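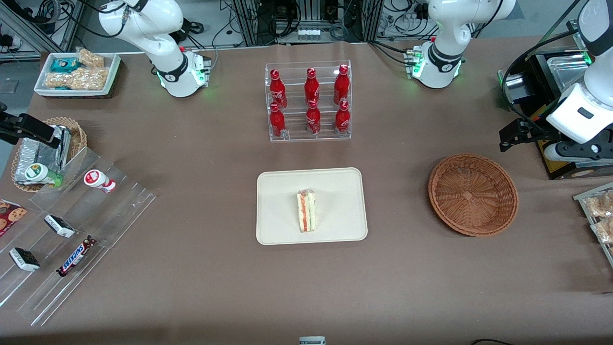
Accueil > Actualités > Logiciel > Planification

Gundoven publie la version 2 de son planificateur bimanuel

19 juillet 2022

L'éditeur Gundoven a mis en ligne la version 2 de Florneo, son planificateur de tâches et de mouvements pour cellules à deux bras. La mise à jour porte sur l'allocation des saisies entre bras gauche et bras droit, sur la représentation des objets transparents et sur l'outillage de relecture des exécutions. Elle remplace la branche précédente, qui ne recevra plus que des correctifs jusqu'en octobre.

Jusqu'ici, Florneo attribuait chaque objet à un bras avant de calculer les trajectoires. L'attribution reposait sur la seule distance entre le poignet et la cible, d'où des échecs tardifs lorsque les deux bras devaient se croiser au-dessus d'un même plateau. Le nouveau solveur traite l'allocation et la trajectoire dans une même boucle. Il échantillonne 64 paires de configurations par étape, élimine celles qui entrent en collision, puis optimise les candidates restantes sous contrainte de distance minimale entre les segments.

Le module de perception, confié à Ville Heiskanen, change également de modèle de scène. Les présentoirs en acrylique, les emballages plastiques et les feuilles métallisées produisent des trous ou des points aberrants dans les cartes de profondeur. La version précédente les comblait par interpolation, ce qui faisait parfois disparaître une étagère entière. La nouvelle conserve ces zones comme volumes inconnus, interdits au passage tant qu'un second point de vue ou un modèle CAO ne les a pas confirmés. Les contenants ouverts, comme les paniers et les plateaux à rebord, sont décrits par un fond et une paroi distincts, et la pose peut viser l'intérieur sans désactiver le contrôle de collision.

Les essais ont été menés chez l'intégrateur Medeo sur une tâche de préparation de plateaux-repas : boissons, sandwichs, barres et biscuits emballés. La campagne comptait 177 séquences, rejouées à l'identique avec l'ancien et le nouveau solveur. Gundoven indique un temps médian de planification de 111 millisecondes par étape, hors perception. Le taux de réussite des saisies n'est pas communiqué. Selon Othmane El Sherbiny, responsable du noyau de planification, les cas les plus coûteux restent les objets couchés contre une cloison mince, pour lesquels peu d'approches sont admissibles.

Côté outillage, le journal d'exécution enregistre désormais l'état complet de la scène à chaque replanification. Un visualiseur permet de reprendre le calcul à partir d'une étape donnée, avec d'autres paramètres, sans matériel connecté. Les fichiers de configuration de l'ancienne branche doivent être convertis ; le script fourni ne prend pas en charge les contraintes de poignet personnalisées, à ressaisir manuellement.

La prise en charge des contrôleurs Fernandes est annoncée pour une mise à jour ultérieure, sans calendrier.

Contact | Mentions légales | © 2022 Tous droits réservés | Haut de page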